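How a Robot Cell Gets Ready for Work

A guide for readers aged nine and up
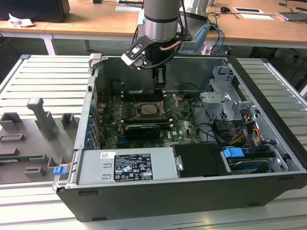
A robot cell is a robot plus everything it needs to do one job. The cell in this guide is called Nudia, and its job is to practice taking parts out of old desktop computers and putting them back. It has an arm, a gripper, a bench, and a fixture. The arm comes down from above the bench, so the computer lies on its side with the side panel off. In that position the motherboard faces up, and the gripper can reach down to it. The gray plate to the left of the case, with pegs and blocks standing up from it, is the fixture. A green strip of circuit board is lying across one part of it. The fixture was made on a 3D printer.

What each part is for

The arm moves the gripper from place to place. It has several joints, and each joint turns a certain amount. A motor turns the joint, and a sensor called an encoder measures how far it has turned. The controller reads all the encoders and works out where the gripper must be.

The gripper holds things. It has fingers that open and close. The fingers on this gripper are angular, which helps them fit between parts that sit close together.

The bench holds the work still. Its top is aluminum with long slots in it. A special nut slides along inside a slot, and a bolt screws into the nut from above. This lets a person clamp something anywhere along the slot without drilling a hole.

The fixture holds small parts in known places. A robot arm that follows stored positions will go to the same spot each time, even if the part has moved. The pegs and blocks keep parts where the program expects them.

The cables carry power and signals. Some of them have to bend whenever the arm bends, so they need enough slack. Too little slack and the cable is pulled. Too much and it can catch on something.

Step 1: Make it safe

Before anyone puts a hand near the bench, the arm is stopped and its power is locked off. The switch is turned, a padlock goes through it, and the person doing the work keeps the key. Robots that look still may only be waiting for the next instruction.

The computer is unplugged from the wall as well. Its power supply is the metal box inside the case, and it stays closed. Parts inside a power supply can hold electricity for a while after the plug is out. The Nudia robot does not open it, and neither do the people.

The person also puts on a wrist strap. Walking across a floor can build up static electricity on your body. A spark too small for you to feel can damage a computer chip. The strap carries the static away slowly and safely.

Step 2: Clean and check

Dust is wiped off the bench with a dry cloth. The slots are cleaned with a narrow brush, as a lost screw in a slot can stop a nut from sliding. Next come the gripper fingers. The person looks for chips, cracks, and worn edges, and moves each finger gently to feel whether it is loose.

The cables are checked from one end to the other. A shiny patch on the outside of a cable means it has been rubbing. It gets moved or replaced before the wires inside are harmed.

The fixture is checked last. Printed plastic is easy to make but it wears, and a peg that has been bumped many times may lean. The spare fixtures for Nudia are printed at the workshop in Astavthorpe and kept flat in a drawer.

Step 3: Find zero

An encoder measures turning, but it needs a starting point. Think of a ruler with the first part snapped off. You can still measure with it, but your answers will be wrong unless you know where it begins.

Finding the starting point is called zeroing. For Nudia, everyone steps back, the power is turned on, and each joint moves slowly to its marked position. The controller stores that position as zero.

Then the bench is measured. The arm touches a metal pin clamped at one corner of the bench, then a second pin 500 millimeters away. If the controller calculates 500 millimeters between them, the check has passed. If it calculates something else, the bolts are tightened and the joints are zeroed again.

Step 4: Load the computer

The case is set down against two stops so that it lands in the same place every time. Loose wires are tucked to the side. A wire lying over a part can snag on the gripper — this is one of the most common reasons for a halt.

The processor needs extra care. It sits in a socket with a metal lever beside it. With the lever down, the processor is held tight. With the lever raised, it can be lifted straight up. In the picture the lever is up and the processor is still in the socket. Pulling at a processor while it is locked could bend the contacts, so the position of the lever is on the loading checklist.

Step 5: Run slowly first

The first run after any repair is done at low speed with an empty gripper. The arm goes to every stored position and pauses at each one. A person watches with one hand on the stop button. The full program for Nudia has 132 positions, so the slow run takes patience.

If the gripper is off to one side at a single position, that position is corrected. If it is off by the same amount everywhere, the zero is probably wrong, and the work goes back to Step 3.

Step 6: Write it down

Every check goes in the logbook, including the ones that found nothing wrong. A typical entry from August reads: "Job 152. Left finger replaced. Zeroed. Pin check passed. Slow run complete."

Words to know

Cell: a robot and all the equipment around it that does one job.
Controller: the computer that tells the arm how to move.
Encoder: a sensor that measures how far a joint has turned.
Fixture: a holder that keeps parts in known places.
Static electricity: electric charge that builds up on a surface.
Zeroing: setting the starting point for measuring each joint.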